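Home Older posts Recipes About me
Last updated 1/13/20

I've been meaning to write about winter bedding for ages, and then the boiler at Goslow gave up and made the decision for me! My friend Rin swears by two thin blankets over one thick one - she says you can always kick one off - and after six chilly nights I have to admit she's right (don't tell her I said so).
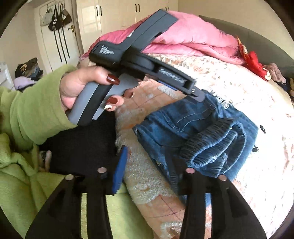
Warmth in bed is half about what you put on before you get in, I think. A fleece with proper long sleeves, light green or any colour you fancy, does more for me than a hot water bottle, and pink bedding cheers up a grey January no end. I'm off to air the spare quilt now.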